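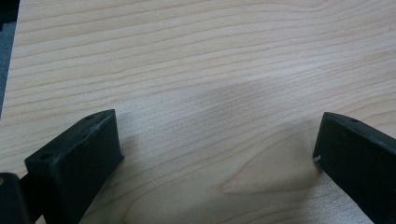 How do you look after a pale wooden table top?

Wipe it with a well-wrung cloth, dry it straight afterwards, and keep hot pans and wet glasses off the bare wood. An oiled top wants a fresh thin coat when it starts to look thirsty, and a lacquered one mostly wants leaving alone.

Table tops up close
Posted Jan 17, 2019 by Ditte Ketilsson

I love a whole table as much as the next person, but what I really love is getting my nose right down to the top and looking along it. This page is for that. All the tables are ones I've sat at, eaten off or worked on in the last couple of winters, mostly in Standonau, and the notes are whatever I scribbled down at the time with a bit of tidying. Some entries are long and some are hardly there. Click through in any order you like, though I'd start with the pale one, as it's my favourite.

The pale one
Look at those arches! Everyone who works with wood calls this cathedral figure, and it comes from the way a board is sliced out of the log. Cut across the curve of the rings and you get pointed loops, one inside the other, with the straighter lines running off on both sides. The colour is a lovely soft blond with just a breath of pink in it, and the arches go a shade warmer inside. I could look at it all through dinner.

The pale one, some more thoughts
Two people have asked me if it's maple. It has that look, but I haven't got anything in writing and I'm not going to guess in public. What I can say is that the grain is very fine and close, that the lines waver a bit as they go instead of running dead straight, and that there's a gentle sheen rather than a shine. That's the level of finish I like best. High gloss on a pale wood always makes me think of hotel receptions.

Harness, the kitchen table
We call this one Harness after the farm it came from. Oak, heavy, and it took four of us and a door off its hinges to get it in. The top had been painted and scraped and painted again, and under all that was a run of dark flecks across one plank that looks like rain on a window. You only see it in the morning. By lunch the light has moved and it's just a brown table with crumbs on it.

Harness, the burnt ring
A saucepan did this before we had it. I've sanded it back as far as I dare and it's now the colour of weak tea. I've stopped minding. Bread board goes on top when we have company.

Harness, underneath
Always look underneath! The number 2571 is written in pencil on the inside of one rail, in a very neat hand, and I'd dearly like to know what it refers to. Dagný thinks it's a stock number. If anyone has a table with a pencilled number in the same place, please write and tell me what yours says.

Dagný's desk
Dagný Mogensen made this for herself in her first year of evening classes and has been apologising for it ever since, quite wrongly. It's ash, with big open grain you can feel with a fingernail. She rubbed it down with soap flakes in warm water, the old way, and it has stayed almost white. Ink goes straight in, so there's a blotter that lives in one corner and woe betide anyone who moves it.

Dagný's desk, end grain
The end of the same plank, where you can see the rings themselves as a set of shallow curves. Put this next to the top and you start to understand how one turns into the other. I had this explained to me several times with a carrot before it went in — slice a carrot straight along the middle and you get stripes, slice it towards the outside and you get long pointed ovals. Try it next time you're making soup. It really does work, and you can eat the evidence.

Thorlacius Hall, the long table
357 cm from end to end and made from just two boards, side by side. The hall is let out for suppers and choir practice, so this one has had a hard life and wears it well. The join down the middle has opened a little at one end. In February the heating dries everything out and the gap is at its widest; by summer you'd struggle to get a sheet of paper into it. Wood moves across its width and hardly at all along its length, so a big solid top has to be fixed in a way that lets it swell and shrink.

Thorlacius Hall, the edge
Years of sleeves and elbows have rounded this over. I don't know of any tool that gets an edge quite like it. It's dipped slightly in front of each place, too, which you can find with your eyes shut if you run a hand along.

The round one at my aunt's
Walnut veneer, and a beautiful bit of matching. The leaves of veneer have been opened like the pages of a book so that each side mirrors the other, and the pattern in the middle looks to me like an owl, though my aunt says moth. People can be sniffy about veneer and I don't see why. It's real wood, cut thin, and you'd never get a pattern like that out of solid planks. Treat it gently, don't go at it with coarse sandpaper, and mop up spills quickly around the edges where water can creep under.

The round one, extended
With the extra leaf in, it seats 8. The leaf spends its life in a cupboard in the dark, so it's a different brown from the rest. If you have a table like this, let the leaf out for some daylight now and then and the two will creep closer together.

Beech, school canteen
Beech is a cheerful wood. It's covered in tiny brown dashes, like someone has tapped a pencil all over it, and once you've learnt to spot them you'll see them on chair backs, wooden spoons and toy bricks for the rest of your life. This top came out of a canteen when it was refitted and is now my sister's sewing table. There were initials on it. She kept the initials.

Pine, the one with the knots
A holiday cottage table, and not a grand one. The knots had been properly sealed at some point, but resin has found its way up through a couple of them all the same and set into hard amber beads. The pine has gone orange with age. I know lots of people can't stand orange pine! I grew up with it and it makes me want toast.

Oiling day
The photograph I'm asked about most often. It was taken in Dagný's shed with a first coat of Drirnent going on to a cherry top she'd just finished planing. Cherry goes from salmon pink to a deep fox colour the moment the oil touches it. We put it on with a folded rag, let it soak in, then rubbed off every bit that was left sitting on the surface. Rags get opened out flat outdoors to dry, always, as oily rags left screwed up in a heap can heat up and catch fire.

Oiling day, the next morning
Same top with the oil soaked in. There was a ripple across one board that we hadn't noticed at all when it was bare, the kind that seems to slide about when you walk past. We both just stood there walking from side to side like a pair of crabs.

How to look at a table top
Get low. Seen from straight above, most tops look flat and a bit dull, but drop your eye nearly to the level of the wood and the lines bunch up towards the far side and spread out close to you, and any sheen starts to show. Soft light is kindest to fine grain. If you're after scratches or plane marks, use a lamp from one side and turn the others off. Then use your fingers, which are much better at this than your eyes — close-grained woods feel like paper and open-grained ones feel like corduroy.

Wanted for the next page
I'm short of elm, which has the wildest grain of any wood I know, and I'd love to see a really old sycamore kitchen table, scrubbed white. Painted tops are welcome too if the paint has worn through. Send me a line with where the table lives, what it's used for and anything you know about who made it. I'm in Standonau until the end of February and very happy to come out and look, particularly if there's cake.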